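Stidholm College of Further Education
Department of Computing and Electronics
Student Project Report: Refitting a Used Desktop Tower

Submitted by: Mahtab Daneshvar and Nuno Meireles
Supervisor: Madalena Cardoso

1. Purpose of the project

The project set out to establish whether a used desktop computer could be returned to service by students in their second term, using parts already held by the department. The tower was one of 13 passed to the college by the Flendanport office when its equipment was replaced. The work covered the processor, the memory and the internal cabling. Software was left to a later group.

The tower on its side, with the processor socket open: 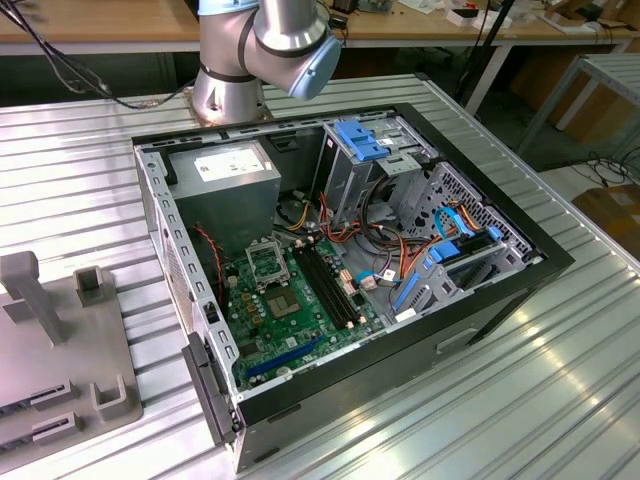
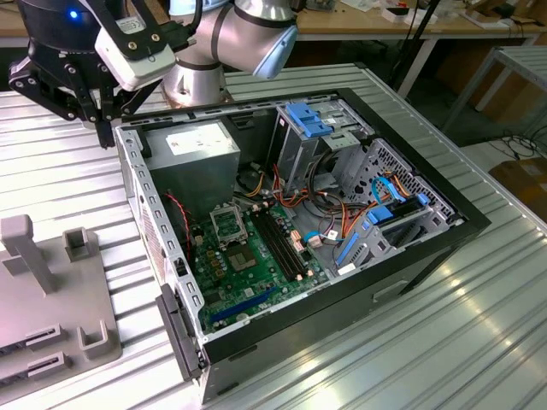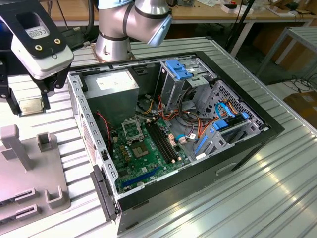
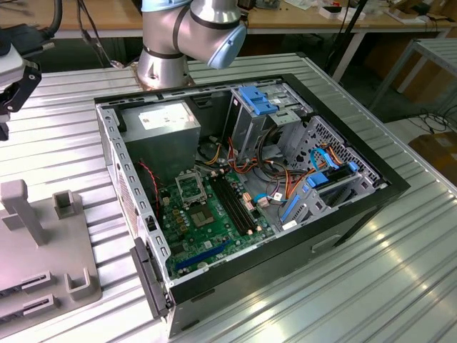
2. Condition of the tower

The power supply occupies one upper corner of the chassis, and its wires cross the middle of the case towards the drive bays. This arrangement leaves the socket within easy reach but makes the far end of the board awkward to work on. We considered removing the drive cage and decided against it, as the blue drive rails are difficult to replace if broken.

The board was inspected under a lamp before any part was handled. No damage to the socket contacts was found. Some dust had gathered at the perforated panels and was removed with a soft brush.

3. Fitting the processor

The retention frame must be fully raised before the processor is offered to the socket. The processor is held by its edges only, kept level, and lowered straight down with its corner mark matched to the mark on the socket. It should not be slid or pressed into position. Once it is seated, the frame is closed and the lever brought down.

Our first trial, on a scrap board, was stopped when the corner marks were found not to agree. Both authors now check the marks separately before the part is lowered.

4. Memory and cabling

Memory was fitted after the processor. Modules were taken from the department's Azevedo parts cupboard and tried in pairs. The end clips were opened first, and each module was pressed evenly until the clips closed.

The cables required more time than had been allowed in the plan. Florêncio Bragança advised us to label each connector before unplugging it, and we recommend that future groups adopt this practice from the start.

5. Results

The machine started at the third attempt. The first two failures were traced to a memory module that had not been fully seated. Total working time was 199 minutes, excluding the inspection.

6. Further work

The remaining towers will be assessed by the Jondley group in December. A written record of the connector labels has been placed in the project folder, together with the parts list and the inspection sheet.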